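Subscribe to our newsletter and receive the next issue by email. You can unsubscribe at any time.

Notes from the Nyanda House Exchange
March issue

Changing the house for the season

Dear members,

In my country we have an old habit which I did not meet in many other places. When the winter is finished, the family does not only clean the house. The family changes the house. The heavy curtains go down, the thick blankets go in the chest, and each person sleeps for one night in a different room from the usual one. My grandmother was born in 1927 and she kept this habit until her last spring. She said that you must sleep in a room to learn what is wrong with it.

I have lived now seven years far from her village, and I still do a small version. I take everything off the shelves and wait some days before I put anything back. In these days I learn which things I was missing and which I was not. Last year there was a soup pot that I did not miss at all, and it went to our exchange table, where it found a new kitchen before lunch.

The bedding is for me the longest work. I wash the winter covers first, then the pillows, and at the end the sheets, and I prefer to dry all of it outside. In the city this is not always possible. Lilian Rashidi wrote to us that she dries her blankets on the roof of her building, with permission, and she is ready to share the key with members on her street. Please write to her through the exchange and do not ring her bell.

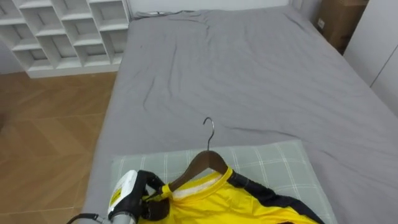
Torbjørn Fagerlund sent a letter to disagree with me about the waiting. He writes that in his home everything must be back in its place on the same evening, otherwise it stays on the kitchen chairs until summer. He also thinks that one night in another room is a good idea only for people with a good back. I accept both points. With small children in the house I would maybe do it his way, one room in one day, and sleep in my own bed.

Several members asked what to do with woolen blankets before they go away for the summer. My answer is the answer of my grandmother: brush them, hang them in the wind for one full day, and fold them with the clean side inside. She put dried orange peel between the layers. Kerubo Ndung'u uses cedar blocks and tells me they must be rubbed with sandpaper every year, or the smell is gone. I did not know this, and my blocks are already nine years old.

For clothes I can say less. I keep the spring ones where I can see them, and I wear first the bright colors, even when the morning is still cold.

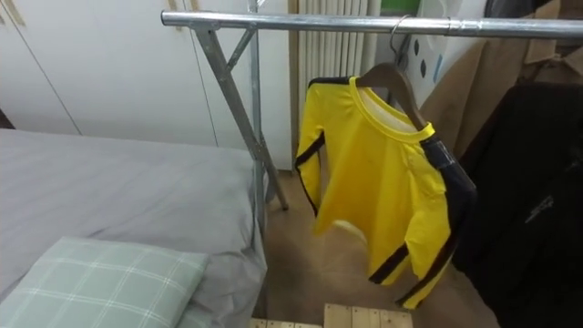
Yellow for the new season.

The spring exchange will be held in the Rolach hall, from 9 in the morning. Last spring we received 200 pieces of bedding and clothing, and the tables were too few, so this time Hamisi Ogola will open also the small room behind the stairs. Please bring things washed and dry. Curtains should have a paper pinned on them with the length and the width. We cannot take mattresses or electric blankets.

If your family has a habit for the change of season, please write it down for me, also when it is only two lines. I would like to print some of them in the next issue.

With warm greetings,
Xiomara Achterberg

Contact | © Nyanda House Exchange | Back to top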